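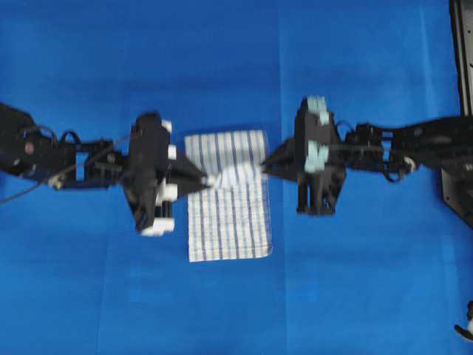
Haruna Shimada wrote in under the last post to say I was wrong about the second rise, that the loaf wanted less time in the tin and more in the bowl, and that if I kept baking the way I'd been baking I would keep getting a lid. A lid! Her word for when the top crust lifts off and there's a cave underneath. I've had nothing but lids since February.

So this is a bread post again. Sorry to the two people who came over for the garden stuff. The garden is mud.

Where I'd got to, for anyone new. I moved house, the oven here is a gas thing with opinions, and every single loaf I've made in it has come out like a hat. Nice crust, nice colour, cut it open and there's a gap you could post a letter through. The crumb under the gap is tight as a sponge. Toasts badly too, the top falls off in the toaster and burns on the element and then the whole kitchen smells till lunch.

My theory was the oven. It's always the oven with me. I blamed the last one for six years.

Haruna's theory, which she laid out in a comment longer than most of my posts (go and read it, it's better than this), is that I'm shaping too loose and then leaving it so long in the tin that the skin on top dries out. Dry skin sets first, the inside keeps pushing up, and the lot comes apart along the weak bit. She bakes most mornings before 6 and she's obviously had this happen enough times to be cross about it.

I did what she said. Mostly.

First go. Bowl rise till it had properly doubled, which in my kitchen took most of the afternoon becuase the heating's off. I'd been calling it at an hour and a half out of habit, going by the recipe and not the dough. Then knocked it back, flattened it right out with my knuckles, rolled it up tight, seam down, into the tin. Tea towel over, damp this time. Oven on straight away instead of when I remembered.

Result – still a lid. Smaller lid. More of a beret.

Bit deflating. Ate it anyway with the last of the marmalade.

Second go I changed the flour, which I know you're not meant to do, one thing at a time and all that, but I'd run out. The shop on the corner only had Trilness strong white and I'd never used it. It drinks water. I put in my usual amount and it was like kneading a tyre. Kept adding a splash, then another splash, lost track completely. So I can't tell you how much water was in the good one. Which is annoying as it was the good one.

Yes! No lid! A bit of a bulge on the left where the gas burner is, but cut it and it was bread the whole way through. I stood there with the bread knife feeling like I'd passed an exam.

Third go, to check it wasn't a fluke, I weighed the lot. 500 flour, 7 salt, a teaspoon of the dried yeast, and the water came to 172 on top of the 173 or so I'd – no hang on. I've written this down badly. What I've got on the back of the envelope is 172 and then 172 again underneath, so I think I poured the jug twice. Call it 344 all up. That's wetter than I've ever gone and it stuck to everything, the bench, the scraper, my watch. But it rose beautifully.

Then I forgot it.

I was on the phone to my brother about Mum's fence and it sat in the tin far too long, and guess what. Lid. So there you go Haruna, you were right, it's the tin time. I'll say it in public. The flour helped, I reckon, but the long wait in the tin is what does it.

A few people asked what tin. It's a Flirnton, the two pound one, bought secondhand, and no it isn't non-stick anymore. I grease it with butter and a bit of flour. I did try lining it with baking paper and got a loaf with creases down the sides like an unmade bed, tasted the same.

The other question, from Sadao Higuchi, was whether I'd tried steam. I have now. Put a roasting dish on the bottom shelf and chucked in a cup of boiling water when the loaf went in. Made a terrific noise. Fogged my glasses, set off the smoke alarm in the hall (why, it's steam), and the crust came out thinner and a bit shiny. Sadao says the steam keeps the skin soft for the first ten minutes so it can stretch. Makes sense to me. I'm going to keep doing it but with the hall door shut.

He also said to slash the top. I've been putting that off as I'm a coward with it. Every time I've tried the blade drags and the whole loaf sags like I've insulted it. He says wet the knife and be quick. Will try. My good knife is still in a box somewhere, one of the boxes marked KITCHEN MISC, of which there are far too many. I've been using the steak knife with the wobbly handle for everything since we moved.

Things I've now stopped doing, while I think of it:

Leaving the dough on top of the fridge. It's too warm up there on one side and it rises lopsided.

Adding sugar. Don't know where I picked that up. Nan, probably. Doesn't need it.

Cutting it hot. I know. I KNOW. But I've managed to leave the last two for a full hour and the slices are so much better it's embarassing. I go and stand in the garden so I can't smell it. In the mud.

Also on the oven. I bought one of those little hanging thermometers, a Tarkadix, cheap, and it turns out my dial is lying, as I suspected. Set to 220 it reads 214 after a long preheat, which isn't too bad really. But if you only give it ten minutes it's nowhere near. I'd been giving it ten minutes. So all those months of blaming the oven and it was fine, it just wanted a longer run-up. Fair enough, so do I.

What else. The starter is dead. I'm not discussing the starter. It came through the move in a jar on my lap for the entire drive and then I left it on the laundry windowsill for a fortnight and it went pink. Pink means bin. If anybody local has some to spare I'll swap for lemons, the tree here is the one thing in the yard that's doing anything. Loads of lemons. Bags of them.

Next up I want to try half wholemeal, as the white is very nice but I'm hungry again by ten. I've heard wholemeal wants even more water and less kneading. Haruna, if you're reading, is that right? And do you sift out the bran or is that silly? My aunty used to sift it and then give the bran to the chooks, but I haven't got chooks. Yet. Don't tell my husband.

I did have a look at the Takeda book from the library, the one everybody in the comments keeps going on about. It's good but it's very long before you get to any actual bread. I was on page 61 and still reading about wheat. Skipped to the rolls. The rolls look great, there's a potato one where you mash a leftover spud into the dough and I've got leftover spuds most nights. Might do those for when the kids come up at the end of the month. It's due back before then so I've copied it out on yet another envelope. I need a notebook. I've got a notebook, it's in KITCHEN MISC.

Oh and the price of butter. Don't get me started. I've gone over to oil in the dough, a tablespoon, and saved the butter for on top where you can taste it. Slightly softer crumb I think. Keeps a day longer too, although it's rare for anything to last that long with the teenager here. He had five slices standing up at the bench before school and then said there was nothing for breakfast.

Right, there's one in the tin now and I've set the timer on my phone AND the one on the stove. Thirty-five minutes, no more. Steam dish is in. Hall door shut. If this one's got a lid I'm buying sliced.

Edit, later – small lid. Tiny. More of a crack, down the one side. I'm counting it as bread.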